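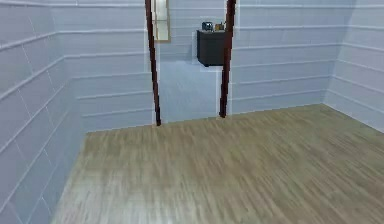 마라르(Marar)는 작은 사무실의 임대 계약을 대신 정리해 주는 회사다. 대표는 이 일을 시작하기 전에 2년 동안 자기 가게 자리를 찾아다녔다고 했다. "그때 본 곳이 40군데쯤 됩니다. 기록은 수첩에 다 있어요." 그가 빈 방에 들어가서 제일 먼저 보는 곳은 바닥과 벽이 만나는 선이다. 나뭇결 바닥에 가로줄 패널을 두른 벽, 그런 방은 첫인상이 깔끔해서 사람들이 금방 도장을 찍으려 한다고 한다. 그는 그럴 때 계약서의 원상복구 조항부터 다시 읽으라고 권한다.

원상복구는 그가 가장 많이 상담하는 문제다. 나갈 때 어디까지 되돌려야 하는지 적혀 있지 않은 계약서가 많다. "'입주 당시 상태로 한다'고만 써 있어요. 입주 당시가 어땠는지는 아무 데도 없고요." 그는 입주하는 날 목록을 만들어 양쪽이 서명하게 한다. 목록은 한 장을 넘기지 않는다. 길어지면 임대인이 읽지 않기 때문이다.

그에게 가장 기억에 남는 계약을 물었다. 레비코(Revico)라는 인쇄소의 이전 건이었다. 관리비 항목에 2,424원짜리 비용이 매달 붙어 있었는데, 관리사무소도 무슨 돈인지 몰랐다. "금액은 작죠. 그런데 10년을 냈더라고요." 확인해 보니 오래전에 철거한 간판의 전기 요금이었다. 인쇄소는 일부를 돌려받았고, 나머지는 받지 못했다.
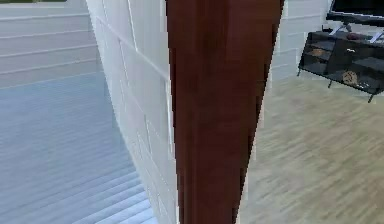 관리비는 지금도 그가 꼼꼼히 보는 부분이다. 고지서를 최소한 여름 한 장, 겨울 한 장은 받아 보라고 한다. 중앙난방 건물은 12월부터 금액이 크게 달라진다. 평균을 말로만 알려 주는 중개인도 있지만, 그는 종이로 된 것만 믿는다고 했다.

보증금 이야기가 나오자 말이 조금 빨라졌다. "돌려받는 날짜를 적어야 합니다. '퇴거 후'라고만 쓰면 그게 다음 날인지 석 달 뒤인지 모르잖아요." 그는 열쇠를 넘기는 날과 돈이 들어오는 날을 같은 날로 맞춘다. 임대인이 거절하면 늦어도 언제까지라는 문구를 넣는다.

수수료는 계약 한 건당 정액으로 받는다. 월세에 비례해서 받으면 비싼 방을 권하게 될까 봐 처음부터 그렇게 정했다. 직원은 본인을 포함해 두 명이다. 더 늘릴 생각이 있느냐고 묻자 없다고 했다. 당장은 12월 1일에 있을 레비코의 재계약 준비가 먼저라고 했다. 이번에는 간판 요금이 없는지 고지서를 미리 받아 두었다.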